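Sestero Bin Grasping Setup Guide
Section 4: Running Self-Supervised Grasp Collection

This section covers one full collection run, from loading the bin to closing the log. It assumes the arm has been calibrated to the camera (Section 2) and that the Adeo recorder is installed and can see both the arm controller and the camera (Section 3). If either has been changed since the last run, go back and repeat the check at the end of that section before you start.

The method in short: the arm picks at objects in a bin without a person labeling anything. Each attempt is stored as an image taken before the grasp, the grasp pose the policy chose, and a success or failure label that the system works out by itself. The grasp network, called Gratden in the config files, is retrained on the stored attempts after each block. The run then continues with the new weights.

4.1 Before you power the arm

1. Check that the bin is clamped to its supports and does not shift when you push on each wall with your hand. A bin that moves even slightly will put every later grasp pose off by the same amount.

2. Check the slope inside the bin. Objects that land on it should slide back to the floor. If the tape on the lower part has lifted, press it down or replace it.

3. Look over the cables from the wrist to the base. There must be enough slack for the wrist to turn through its whole allowed range, and no loop should hang low enough to catch on a bin wall.

4. Clear everything out of the bin that is not on the object list for this run.

CAUTION: Keep hands and tools out of the bin whenever the arm is enabled, including during a pause. A paused run resumes on a network command, and there is no warning sound.

4.2 Choosing and loading objects

Each run uses a set of five objects. Larger sets were tried during development and gave more attempts per hour, but the success label got less reliable. Two objects lifted together count as one success and can't be told apart afterward.

A good set mixes rigid and soft things and includes at least one object with an opening and one that is flat or low. Household items and toys are fine. Avoid the following:

- Glass, ceramics, or anything that chips
- Objects with loose cords or strings
- Anything that would be heavier than the gripper's rated load if it filled with another object
- Clear plastic, unless the run is meant to test it

1. Enter the object set in the run sheet. Use the same short names every time. The analysis scripts match on the exact text, so "toy" and "soft toy" come out as two objects.

2. Drop the objects in from just above the bin walls. Do not arrange them. A neat starting layout shows up in the first block of data and makes the success rate look better than it is.

3. Take the empty-hand reference. Select Gripper > Reference in Adeo and let the fingers close fully with nothing between them.
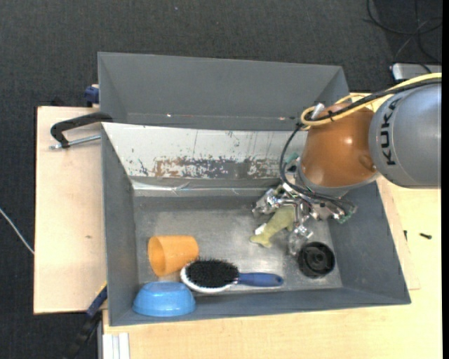
4. Set the floor height. The default stops the fingertips a short distance above the bin floor. Lower it in small steps until the gripper can pick up the flattest object in your set, then save the value. If you hear a fingertip scrape, raise the height one step.

5. Set the side margins. These keep the outer links of the hand away from the walls. Objects in the corners will be hard to reach with wide margins, and the arm will spend many attempts on them. Narrow margins reach the corners but raise the number of contact stops.

NOTE: Bowls that land upside down near a wall are the most common cause of long failure streaks. Leave them alone. The network needs those attempts, and moving the bowl by hand removes the cases it is worst at.

4.3 Starting the run

1. Enable the arm and send it to the home pose. Home must be fully outside the camera's view of the bin floor.

2. In Adeo, select New Run and load the run sheet.

3. Set the block length. The standard block is 356 attempts. Shorter blocks retrain more often, but the network tends to chase whatever happened last.

4. Set the exploration level. Use High for the first block and Medium after that. At High, the arm tries random grasps near any object it detects. At Medium, it mostly follows the network and mixes in random grasps.

5. Press Start and stand by the stop button for the first ten attempts. Watch for these things:

- The arm approaches from above and does not brush the walls on the way in.
- The fingers close only after the downward motion has stopped.
- The arm lifts clear of the walls before the label check.
- The object, if there is one, is dropped back over the middle of the bin.

6. If all of that looks right, close the enclosure door and let the run continue.

4.4 How success is labeled

Two checks are made after every lift. The first compares the finger positions with the empty-hand reference. If the fingers have closed as far as they did in the reference, the attempt is marked as a failure. The second compares the bin image before and after the lift. If the images match within the set threshold, nothing left the bin, and the attempt is also a failure.

When the two checks disagree, the attempt is marked Unsure and left out of training. Thin soft objects cause most of these, as the fingers can close almost completely around a piece of fabric. In our longest run, 112 attempts were marked Unsure out of more than 1205. If your share is much higher than that, redo the reference in 4.2 step 3 and check that the room lighting has not changed.

NOTE: Do not relabel Unsure attempts by hand and add them to the training set. We tested this. It made the network slightly better on soft objects and clearly worse on everything else, and the runs could no longer be compared with the earlier ones.

4.5 Contact stops and recovery

The arm stops when the measured force passes the limit. After a contact stop:

1. Wait for the status to read Held.

2. Look at the hand. If a finger is caught under an object or against a wall, use Jog Up in single steps until it is free. Do not pull on the fingers.

3. Check the fingertips. If a tip is torn or has turned on its mount, replace it and repeat the reference.

4. Select Recover. The arm goes home, opens the hand, and marks the attempt as Stopped.

5. Select Resume.

Stopped attempts are used in training as failures. This is on purpose. Early versions dropped them, and the network kept choosing poses too close to the walls.

CAUTION: If there are three contact stops in a row at the same spot, end the block. The bin has probably moved. Check the clamps and repeat the calibration check before going on.

4.6 Between blocks

At the end of a block the arm goes home and retraining starts. The arm remains enabled during this time. If you need to reach into the bin, disable it first.

1. Disable the arm.

2. Wipe loose dust and chips from the bin floor. Paint worn off the slope collects along its lower edge and can be picked up as a small object by the detector.

3. Check for objects that have left the bin. Put them back by dropping them in as in 4.2, and note it in the run sheet.

4. Check the screws on the finger links. They work loose over long runs.

5. Enable the arm and press Continue.

Leave the object set as it is until the run is complete. A new set is a new run, even if only one object is different.

4.7 What to expect

With a new network, the first block is mostly failures. Success usually begins to rise during the second block, first on tall and upright objects and later on flat ones. On the Stöckli test set, the rate leveled off after 670 attempts and further training changed it very little. Sets with more soft objects took longer to level off.

A rate that rises and then falls again usually has a mechanical cause. Check fingertip wear first, then cable drag at the wrist, then the camera mount. Only look at the training settings after those three have been ruled out.

Rates from separate runs can be compared only if the floor height, side margins, force limit, and exploration level were the same. Adeo writes all four to the top of the log.

4.8 Closing the log

1. Press End Run and wait for the arm to reach home.

2. Disable the arm and switch off the controller.

3. Open the run sheet and fill in the Stops, Objects Returned, and Parts Replaced fields. Enter a zero if there were none. A blank field is read as missing data, and the run will be skipped by the summary script.

4. Copy the run folder to the shared drive. Do not rename it.

5. Take the objects out of the bin and check each one for damage. Replace any that are cracked or torn before the next run that uses the set.

To evaluate the trained network on objects it has not seen, continue with Section 5.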